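4.2 Wall storage at the bench

Second part of the study: where hand tools end up when people have a fixed place for them on a wall, versus a drawer. Same 11 benches as in 4.1, all in the Jendville shared workshop. Drawers were left in place so people could still use them if they wanted. Most did, for the first two weeks anyway.

Boards were hung straight behind the table, low enough to reach from a stool. Hooks were the plain metal kind that push into the holes. No outlines painted, no labels. We went back and forth on this. Outlines (the "shadow board" habit from factory work) tell you what is missing but they also freeze the layout, and we wanted people to move things if the layout was bad. Chiharu Arai had argued for outlines on half the benches; in the end there was not enough time before the August intake, so none.

Starting layout was the same everywhere. Cutting tools left, screwdrivers in a cup, gripping tools next, tape to the right. Tape on hooks by color and not in a stack, which was a complaint from the Erklow pilot, where the roll you needed was always the bottom one. Layout in use is shown in Figure 3.
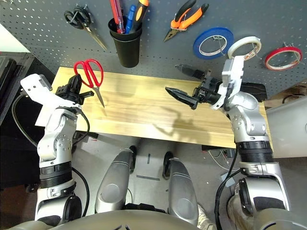 Figure 3. Tool board behind a pine-grained tabletop. Black-handled scissors, screwdrivers in a black cup, pliers, and blue, white and red tape on hooks. Red-handled scissors on the table.

Returns were logged on paper cards, one per session, 200 sessions total. A tool counted as "home" if it was back on the board or in the cup at sign-out, any hook. "Near" meant on the table. "Lost" meant anywhere else, including pockets and other people's benches. Cards with no sign-out mark were dropped before coding, see 3.4.

Screwdrivers came home most often. We think the cup does this. Dropping something in a cup takes no aim, while scissors have to go on a hook by the handle loop and people in a hurry dont bother. Scissors were the worst item for "near", and it was worse again at benches with a second pair. One pair stays up, the other lives on the table and gets used for everything. Several users told us they thought of the hanging pair as the spare. Not something we planned for. Could be a real finding or just our layout, can't separate the two here.

Pliers: in between. Tape: mostly home but on the wrong hook, which we scored as home anyway. Color order broke down early at nearly every bench and no one seemed to mind it. Rolls hung at the far edge of a board got taken by the neighboring bench more then the others.

Empty holes matter too. Boards with spare hooks picked up new items (rulers, a glove, keys), boards without did not. The Jodadine checklist treats a spare hook as clutter. We would treat it as room to grow, with the caution that keys are not a tool.

Limits. One workshop, one starting layout, self-reported cards. Left-handed users were not tracked and should have been, given that the scissors started on the left.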